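Fri 13 June – CV workshop notebook, Bulham room

Full day on the parsing problem and I'm still buzzing, so getting it down before the weekend wipes it.

Background for anyone picking this up cold: we run people's CVs through the Trurnier reader before the advisers see them, so that job titles, dates and employers drop into separate fields. The advisers then work from the fields. When the fields are wrong the adviser spends the first ten minutes of the appointment typing, and the client sits there watching. Batch for today was 200 CVs, all from the spring intake, names stripped out beforehand.

First run, untouched settings: 112 came through with every field right. Better than last time but nowhere near good enough. I went through the failures by hand this morning (two pots of tea) and they fall into heaps much more cleanly than I'd hoped. The biggest heap by miles is two-column layouts. The reader goes straight across the page, so you get a line of employment history with half a line of "Hobbies" welded to the end of it. One poor soul appears to have been Assistant Manager, Swimming and Baking for six years.

Second heap: dates. Anything like "Summer 19 to now" goes to pieces. Third heap is small and odd – headings put in as pictures of text, mostly from the free templates. The reader skips them completely and everything underneath gets filed under whatever came before.

After lunch I tried the column splitter from the old Zurgate scripts. I'd forgotten how good it is! It looks for a clear vertical gap running down most of the page and cuts there before reading. Had to loosen the gap setting because it was missing the narrow sidebars. Once that was done, 35 of the failures came right on the second run without my touching anything else. I did a small dance by the printer. 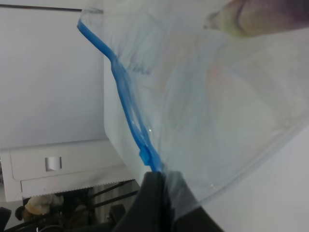
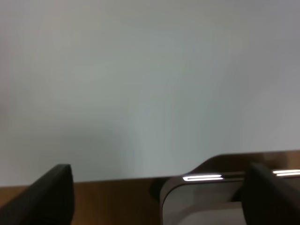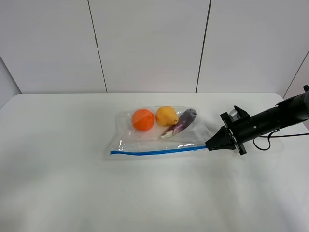

Cauã Cordeiro reckons the splitter will come unstuck on CVs with a table of skills in the middle of the page, and that we should test those separately before anyone celebrates. He also thinks the advisers would sooner have an empty field than a wrong one, as an empty one gets noticed and filled in. Fair on both counts. I looked, and the batch has hardly any skills tables in it, so today's result says very little about them.

So, changes to the plan. Put together a second batch made up only of tables and sidebars. Add a "not sure" flag to the dates, and leave the field blank whenever the flag is up. I had a quick go at the flag before packing up and it works on typed dates, though it sulks at anything with a season in it. It also flagged "May" in the middle of somebody's personal statement ("I may be contacted at"), which made me laugh, but needs sorting.

Word counts, while I had them open: the longest CV in the batch is 1,760 words and the reader coped with it beautifully. Plain single column, bold headings, months written out in full. I'd love to show that one in the Batista session as a pattern to copy, with the client's permission obviously. People come to us worried about fonts and fancy borders, and a page as plain as that sailed straight through.

Settings as left tonight: splitter on, gap loosened by two steps, picture headings ignored, date flag on in the test copy only. Please don't switch it on in the live copy yet. The old settings are saved next to the new ones with "before" in the name.

Still to do: ask for more CVs with career breaks in them, write up the heading problem for Trurnier, and find out why the printed summary puts the postcode on a line of its own.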